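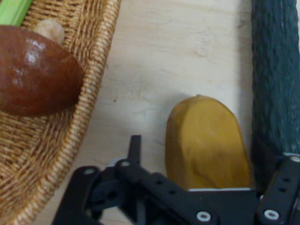
Frequently Asked Questions: Play Food and Basket Lending

The Plakgate Toy Library lends sets of play food to households, child care programs and classrooms. Please read the answers below before placing a request.

What does a play food set include?
Each set consists of assorted pretend groceries and one basket. Contents differ from set to set, and a list is attached to the handle tag or tucked under the lining. The Vironia branch holds the larger sets, which are intended for groups.

How many items may a household borrow?
A household may have up to 18 individual pieces on loan at one time. The basket does not count toward this limit.

Are the woven baskets suitable for outdoor use?
No. Wicker should be kept indoors and away from standing water. Borrowers who plan to play outside may ask for a plastic tub instead.

How should the pieces be cleaned?
Wipe each piece with a soft cloth and mild soapy water, then let it air dry before it goes back in the basket. Do not use bleach or a dishwasher. Baskets should be brushed clean while dry - crumbs tend to settle in the weave along the rim.

Are the sets appropriate for children under three?
Only sets with a green tag are lent for this age group. All other sets may contain small pieces and are to be used by older children under adult supervision.

What happens if a piece is lost or damaged?
Please report it when the set is returned. There is no charge for the first missing piece. Cracked or peeling pieces should be taken out of play at once and handed in separately.

May I request a particular fruit or vegetable?
Single pieces cannot be reserved. The full collection holds 2,901 pieces, and staff are unable to search it for individual requests.

Where may sets be returned?
Sets may be returned to the Plakgate or Vironia desk during opening hours. The Lacroix drop box accepts books and puzzles only.

Do you accept donated play food?
Donations are reviewed every February. Items must be clean, unbroken and free of loose paint.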